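Ticket 2512 - Chauffe-eau salle de pause, disjonction répétée
Site : Hudon, 2e étage. Statut : résolu, sous surveillance

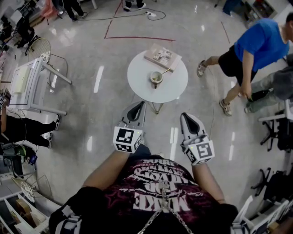 Table ronde, tasse et livre.

Ouvert par : Eduardo Umali
Priorité : moyenne (passée en haute ensuite, voir plus bas)
Matériel : chauffe-eau sous évier Primach, 2000 W, alimenté depuis le tableau d'étage

Description initiale
Le disjoncteur de la salle de pause saute plusieurs fois par jour. Plus d'eau chaude à l'évier, et le frigo tombe en même temps vu qu'il est sur la même ligne. On réarme, ça tient une heure ou deux, ça ressaute. Personne n'a rien changé à ma connaissance. Merci de passer vite, le lait tourne.

Suivi

8h40 - Pris en charge. Demandé à Eduardo : est-ce que ça saute la nuit ? quel appareil est branché au moment où ça coupe ? c'est le disjoncteur ou le différentiel ?

9h15 - Réponse d'Eduardo : « la nuit je sais pas, le matin on retrouve parfois tout éteint. C'est le petit levier de droite, pas celui avec le bouton test. » Donc disjoncteur de ligne, pas le différentiel. A confirmer sur place.

10h05 - Sur place. Confirmé, c'est bien le 16 A. Différentiel OK au bouton test. Sur la ligne : chauffe-eau, frigo, bouilloire Yüksel (plaque signalétique 2150 W), cafetière. Beaucoup trop pour une seule ligne. Bouilloire + chauffe-eau en même temps = 4150 W, un 16 A ne tient pas ça longtemps.

10h20 - Bouilloire déplacée sur la prise du couloir (autre circuit). Réarmé. Etiquette collée au-dessus de l'évier : NE PAS BRANCHER DE BOUILLOIRE ICI. Je laisse tourner et je reviens demain.

Lendemain, 7h55 - Ressauté pendant la nuit. Bouilloire toujours dans le couloir, donc pas elle. Passage en priorité haute.

8h30 - Chauffe-eau débranché, le reste laissé en place. On attend.

16h45 - Rien de la journée. Frigo et cafetière hors de cause, au moins pour aujourd'hui. Rebranché le chauffe-eau à 16h50.

17h25 - Saute. Bon. C'est le chauffe-eau, ou son raccordement.

Surlendemain, 9h00 - Coupé au tableau, VAT faite, capot déposé. Mesures :
- résistance : 26,4 ohms, normal pour du 2000 W en 230 V
- isolement à la terre : rien à signaler
- thermostat : coupe bien, pas de collage
- bornier d'arrivée : neutre noirci, vis desserrée d'un bon tour, gaine du fil cuite sur 1 cm

Fil recoupé, redénudé, embout neuf. Bornier remplacé (il m'en restait un dans la camionette). Resserré aussi les autres vis, tant qu'à faire.

9h50 - Remis sous tension. Tiens 20 minutes. Je ne ferme pas : un neutre desserré ça chauffe mais ça n'explique pas un disjoncteur qui saute la nuit sans charge dessus. Je regarde le tableau.

10h30 - Au tableau, même histoire. Disjoncteur de la ligne très chaud au toucher, vis du haut mal serrée. Trace brune sur le plastique côté peigne. Le thermique devait déclencher à cause de cet échauffement local, bien en dessous de 16 A. Le chauffe-eau relance la nuit pour maintenir la consigne, ça suffit.

Commande passée chez Zistance : un disjoncteur 16 A courbe C + un peigne court. En attendant, chauffe-eau sur arrêt, frigo sur rallonge depuis le couloir. Prévenu Eduardo.

11h10 - Eduardo demande si on peut garder l'eau chaude quand même « juste le midi ». Non. Pas tant que le disjoncteur n'est pas changé.

Livraison, 14h00 - Reçu le matériel. Remplacé disjoncteur et peigne, serrage au tournevis dynamométrique selon notice. Frigo remis sur sa prise. Chauffe-eau en marche.

15h30 - Courant relevé à la pince avec chauffe-eau seul : 8,7 A. Avec cafetière en plus : 12,9 A. Correct. Disjoncteur tiède, sans plus.

Cause retenue
Mauvais serrage au tableau (principal) + borne desserrée sur le chauffe-eau + ligne surchargée quand la bouilloire y était branchée. Les trois dataient sans doute de la pose, aucune fiche de serrage retrouvée au dossier.

Reste à faire
- ligne dédiée pour le chauffe-eau : devis à demander, chapitre travaux, pas maintenance
- la bouilloire reste dans le couloir jusque là, même si ça râle
- contrôle thermique du tableau complet en décembre avec le reste de l'étage
- refaire l'étiquette proprement, celle au scotch se décolle déja

Pièces et frais
Disjoncteur, peigne, bornier, embouts : 115 euros. Main d'oeuvre dans le contrat.

Dernier commentaire (Eduardo Umali)
Pas de coupure depuis la réparation, eau chaude ok. J'ai jeté le lait. On peut passer en surveillance pour moi.

Statut modifié : en cours > résolu, sous surveillance. Réouvrir sur ce numéro si ça ressaute, ne pas créer de nouveau ticket svp.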